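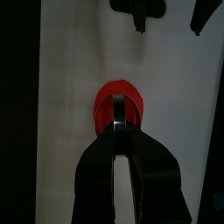
Oval hook, red-orange, on a white panel.

I've been selling hooks out of the Mundier shop long enough to have opinions about them, and this oval one is my favorite thing on the whole wall right now. It's the color, mostly. You walk past a plain white panel every day and never see it, and then you put one bright red-orange oval on it and suddenly everybody knows where the keys go!

The back piece is cupped, so there's a bit of a bowl behind the metal, and the metal itself is a narrow polished silver loop that's rounded at the top. It sits flat on the wall or the side of a cabinet. I have three by my back door (dog leash, tote bag, the umbrella I never remember) and one inside the pantry for my apron.

A few things people ask me at the counter:

Will it hold a winter coat? One coat, sure. Two wet ones and a backpack, please buy the big Nurport bracket instead.

Does it come in other colors? Not right now. Marisol Ochoa in our warehouse keeps asking for green and I keep telling her to take it up with the supplier.

How do I clean it? Damp cloth, drop of dish soap, then dry the metal so it keeps its shine. White doors show every smudge, so I wipe the panel while I'm there.

Item 567, sold one at a time or in a box of 10. Returns are fine for 30 days if you haven't put it up yet. Local pickup is at the Iltport store, side entrance, just ring the bell.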